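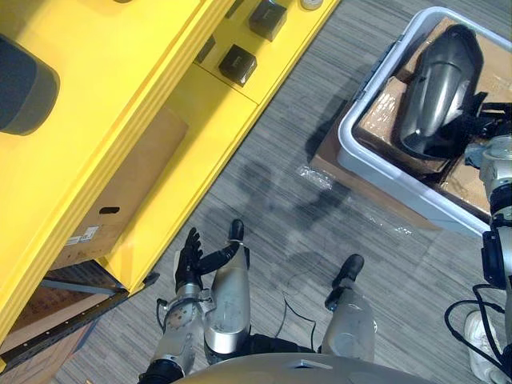

Fedir Levchenko writes death notices for people who don't know how to start them. He has been doing it for 20 years, from a desk at the back of Hrynyshyn, the funeral directors in Flirkuddale, and before that he drove one of their cars.

The job came to him by accident. A family had brought in a notice for the paper that left out the date of the funeral and the name of the church. It was too late to ring them, so he filled in what he knew from the booking and sent it off. The daughter thanked him afterwards. The next family asked if he could do theirs as well.

He works on paper first. Families come in, usually two or three of them, and sit down with him for an hour. He starts with the dull things: full name, any name the person was known by, where they were born, where they died, who is left. He reads it all back and they correct him. Spellings of grandchildren's names take the longest, and he asks for them letter by letter.

"People think they have to be clever in it," he says. "They've seen one with a poem and they think they need a poem. Most of the time they need the time and the place, and who she was married to."

The paper charges by the line, and that has shaped how notices are written in the dale. Older ones from the Kutent side run to four lines and give nothing beyond the name, the age and the burial. Newer ones are longer. Levchenko puts this down to the internet, where the same notice can go up on the Hrynyshyn website at no extra charge, and where families will often add a paragraph on hobbies, jobs and dogs. He now writes two versions as a matter of course. The short one goes to print and the long one goes online.

He has opinions about wording, though he will write whatever he is asked to. He prefers "died" to "passed away", but he would say so only if someone asked him. He doesn't like "after a short illness" when it wasn't short. He will not put in a cause of death unless the whole family agrees on it, and he has had families go home to talk it over and come back the next morning.

Disagreements are common. Second marriages cause most of them, and after that it is the order of the children. There was one notice where a brother and sister would not appear in the same sentence, so he gave them a sentence each. Partners who never married are another difficulty. Some families want them first, some want them at the end with the friends, and some would leave them out. Levchenko tells them that the partner will read it. 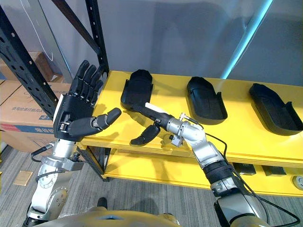
Then there are the things that get checked. He rings the church or the crematorium himself to confirm the time, even when it is in the diary, and he rings the charity if donations are mentioned, to get the name right. A notice once went in with the wrong hall for the tea afterwards and half the mourners drove to Kutent. That was before his day, but it is still talked about in the office.

The printed orders of service are done by Pretel, a small firm two streets away, and they need the final text by noon. The paper's deadline is later in the afternoon. On a busy day in September he had 6 notices on the desk at once, and he says that is about as many as he can keep straight. He puts each one in its own folder with a photograph clipped to the front, so that he knows whose life he is in.

Longer obituaries are rarer. The paper will take one of up to 30 lines from a family if the person was well known in the district - a teacher, a farmer who sat on the council, the woman who ran the post office. For these he visits the house. He likes to see what is on the walls and he asks to look at old letters if there are any. Army records and school certificates are useful for dates, because memory is poor on dates. A widow will tell him with complete confidence that they were married in the year of the big snow, and he then has to find out which year that was.

He keeps carbon copies of the early ones and printouts of the rest, in boxes, by surname. People doing their family history have started to write in for them. He answers these letters in the evening and charges only the postage.

Levchenko's own notice is in the box under L. It gives his name, his parents' names and the village he was born in, with a gap for the age. He has left the hymns to his wife, who has told him she hasn't decided.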